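Foro Etine › Hogar y mantenimiento › Textiles y lavado

Tema: Manchas amarillentas en mantel blanco de algodón, no salen con percarbonato
Respuestas: 9 | Visitas: 3.468

sendeck_63
Sábado, 26 de agosto de 2023

Buenas. Planteo el caso con los datos que tengo.

Mantel blanco, algodón 100 % según etiqueta, ligamento tafetán, sin apresto antimanchas que yo sepa. Uso diario sobre una mesa de madera marrón. Lavados a 40 °C con detergente líquido, sin suavizante. Desde febrero han ido apareciendo manchas de un tono entre amarillo y tostado, muy tenues: una hacia la esquina delantera derecha, con aspecto de restregón, y otra más floja en el centro. También hay unos puntitos oscuros sueltos.

Ya he probado dos ciclos con percarbonato, una cucharada sopera en el tambor, a 40 °C. Los puntos siguen igual y el cerco central quizá haya bajado algo, no lo puedo asegurar.

Encima suele haber una cesta de mimbre trenzado, baja y ancha, al fondo, y algún vaso. Me interesa saber si la mancha viene de la comida, de la cesta o de la propia madera.
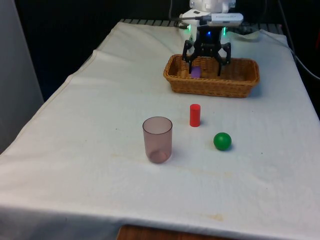 La segunda cuestión son las arrugas. Después de planchar me queda siempre un pliegue levantado en diagonal por el lado izquierdo, y en la parte del fondo la tela hace ondas. La caída delantera tampoco llega a tapar toda la madera. No sé si es falta de peso de la tela o que el mantel se ha deformado al lavar.

flimura
Lo del percarbonato a 40 °C con una cucharada en el tambor es poca cosa. Se activa bien a partir de 50-60 °C. Haz un remojo aparte: agua a 60 °C, 20 g por litro, seis horas, y después lavado normal. Si la etiqueta admite 60 °C, no hay problema con el algodón.

Amarillo tostado y tenue suele ser grasa oxidada. A simple vista no se nota cuando cae y aparece semanas después, sobre todo si se ha planchado encima.

echeverria_lv
Discrepo en el orden. Si es grasa oxidada, primero desengrasar y luego blanquear. El oxígeno activo quita color pero deja la película, y la mancha vuelve en el siguiente planchado. Jabón de Marsella o lavavajillas manual sin colorante, en seco, 30 minutos, aclarar y entonces el remojo.

flimura
El percarbonato en disolución es alcalino, pH por encima de 10. Parte de la grasa la saponifica él solo. Un paso previo no estorba, pero no lo veo imprescindible con manchas tan claras.

echeverria_lv
Parte. Con la grasa fresca te lo compro. La vieja está polimerizada y ahí necesitas tensioactivo.

mesa_y_torno
Descartaría la madera como causa principal. Una mesa barnizada en buen estado no migra a la tela. Si está encerada o aceitada, sí. Prueba sencilla: paño blanco humedecido, dejarlo sobre la madera desnuda una noche con un peso encima. Si sale amarillo, ya tienes el origen y conviene poner un muletón debajo.

La cesta la descartaría también por posición. El mimbre húmedo suelta tanino, pero mancharía al fondo, donde se apoya, y tus manchas están en el centro y delante.

sendeck_63
La mesa lleva cera, aplicada por última vez en febrero. No lo había relacionado. Hago la prueba del paño.

mesa_y_torno
Entonces mira el reverso del mantel. Si el cerco es más intenso por abajo, es cera.

Sobre los puntos oscuros: cepíllalos en seco antes de nada. Si se desprenden, es polvo o fibra. Si no, y han crecido con la tela guardada con humedad, puede ser moho, y eso ya se trata de otra manera.

lino_crudo
Añado lo de las arrugas, que se ha quedado sin contestar.

El pliegue en diagonal no es de plancha. Aparece cuando la tela ha perdido la escuadra: la trama se ha desplazado respecto a la urdimbre, por centrifugado alto o por tender colgando de una esquina. Dobla el mantel por la mitad y mide las dos diagonales. El mío daba 2 cm de diferencia en un mantel de 138 cm de ancho y ya se notaba sobre la mesa.

Se corrige en húmedo: entre dos personas, tirar de las esquinas opuestas de la diagonal corta, alisar en plano y planchar con vapor siguiendo el hilo, nunca al bies. Centrifugado a 600 rpm como máximo. Si el algodón ha encogido, la caída delantera no la recuperas.

echeverria_lv
De acuerdo salvo en el centrifugado. A 800 no he visto deformación en tafetán tupido. En telas abiertas, sí.

sendeck_63
Resultados parciales. El paño sobre la madera ha salido con un tono amarillo muy leve. El reverso del mantel está algo más marcado que el derecho en la mancha central; en la de la esquina no aprecio diferencia, así que esa la atribuyo a grasa. Las diagonales difieren en 1,5 cm.

Haré lavavajillas primero y luego remojo a 60 °C, con muletón debajo a partir de ahora. Los puntos se han ido con el cepillo menos tres o cuatro.

flimura
Para restos de cera, papel absorbente y plancha templada antes del remojo. Si metes el lavavajillas directamente sobre cera no le hace gran cosa.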